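Skevalora opens its Stundbridge workshop for motorcycle chain and sprocket work, with a free guard fitting all through November

STUNDBRIDGE — I'm Gunnel Sjöberg, I run Skevalora, and I was told a press release should be written as if somebody else wrote it. I tried that and it sounded awful, so you're getting me instead.

Short version first, for anybody who has to cut this down to fit. Skevalora has made chain guards and rear sprockets for older street bikes for years, and until now we only sold by mail. Starting in November we have a workshop in Stundbridge where you can ride in, have your final drive looked over, and ride out with parts that fit. Through the end of the month we're fitting our new Granell chain guard at no charge to anyone who buys one. That's the news! The rest is detail, and I do go on a bit.

The Granell is the guard people have been writing to me about since spring. It replaces the stock steel one on most twins with a standard twin-shock swingarm, and it comes in two lengths. The short one stops just behind the shock mount and shows off the sprocket. The long one runs past the axle and keeps chain lube off your wheel, your license plate and your passenger's left boot. I ride with the long one. My brother-in-law says it looks like a mailbox lid, and he is welcome to keep scrubbing his rim every weekend.

Both lengths use the factory mounting points, so there's no drilling. You get stainless bolts, rubber washers and a little bag of spacers, and if you have spacers left over at the end that's fine, they're for the bikes with the wider tire. We ship it in bare aluminum or in satin black. I get asked for gloss all the time and I keep saying no, it shows every stone chip by the second ride.

Now the workshop. We have two lifts and a bench along the back wall, plus a coffee machine that came with the lease and makes a noise like a dry bearing. Līga Krūmiņa is in charge of the floor. She spent years doing driveline work on police bikes and she can tell you your chain is too tight from the sound of it rolling across the lot (I've seen her do it, and I've seen the rider argue, and I've seen the rider lose). Ott Dzene does the machining. If you need a sprocket with an odd tooth count or an offset we don't stock, he's the one to talk to, and please bring the old one with you even if it's worn down to little hooks. He'd rather measure a bad sprocket than guess from a phone picture.

What can you bring in? Any chain-driven street bike, any make, any age. Shaft and belt riders are welcome to the coffee. We'll check chain stretch, wheel alignment, sprocket wear and the condition of the cush drive rubbers, which almost everyone forgets until the bike starts clunking at low speed. If all you need is an adjustment we'll do it while you wait. A full chain and sprocket swap is usually a morning's work, longer if the countershaft nut has been on there since the bike was new.

We will also tell you if you don't need anything. I feel strongly about this one. When I was twenty-something a shop sold me a whole new chain kit for a bike with a loose axle nut, and I was too shy to say a word.

I want to give proper credit to Sepehr Mousavi, whose racing nephews wrecked more Granell prototypes than I care to add up. The first batch cracked at the front tab. The second batch didn't crack, but it hummed at highway speed, a steady note that drove everyone nuts by the second tank of gas. Sepehr was the one who suggested folding a small lip along the lower edge, and that quieted it right down. We put 800 miles on the final version in one long, wet week before I let anyone order the tooling, and after that I finally slept.

The first production run is 200 guards, split between the short and long versions. I know that isn't many. We're a small company and I'd rather run out and make more than fill my garage again — my car lived outside for two winters over the old sprocket covers. 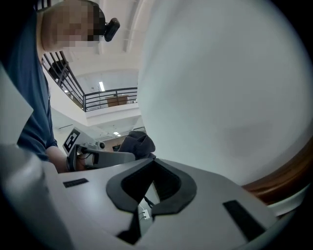 People with a Mets frame kit, I haven't forgotten you. The Granell doesn't bolt straight on, because the swingarm tab sits further back on those. Ott has drawn up a bracket and it'll be at the counter from opening day. If you already ordered a guard by mail and then found out the hard way, send me a note and I'll put a bracket in the mail for free. There are 53 of you on my list so far, and I'm sorry, I should have put it on the product page in bigger letters.

Mail order carries on as before, by the way. Same stock, same prices, same me answering the email. Sota Okabe is taking over packing and shipping, so your boxes will now be taped by someone who knows how to tape a box. He's also the person to call about returns and exchanges, and he's far more patient than I am.

A few practical things for the opening. The doors open at 8 in the morning and Līga likes to start on time. You don't need an appointment for a check or an adjustment, only for a full chain swap or anything with machining. Please let the bike cool down before you roll it up to a lift. Please don't lube your chain in the parking lot on the way in — Līga will have to clean it all off again to measure it, and she'll tell you so. Kids are welcome in the front room, where there's a window onto the floor, and dogs too if they get along with the shop cat, who so far doesn't get along with anything.

If you write about bikes for a living, or for fun, come by and take whatever pictures you like. I can have a bike on the lift with the guard off so you can see how it goes together, and I'm happy to lend you one of our test bikes for an afternoon if you bring it back with gas in it. Early mornings are best for talking to me. By four o'clock I'm usually under something.

Press questions, bracket requests and complaints about the gloss black decision can all go to Gunnel Sjöberg at Skevalora in Stundbridge. For workshop bookings ask for Līga Krūmiņa, and for orders and returns ask for Sota Okabe.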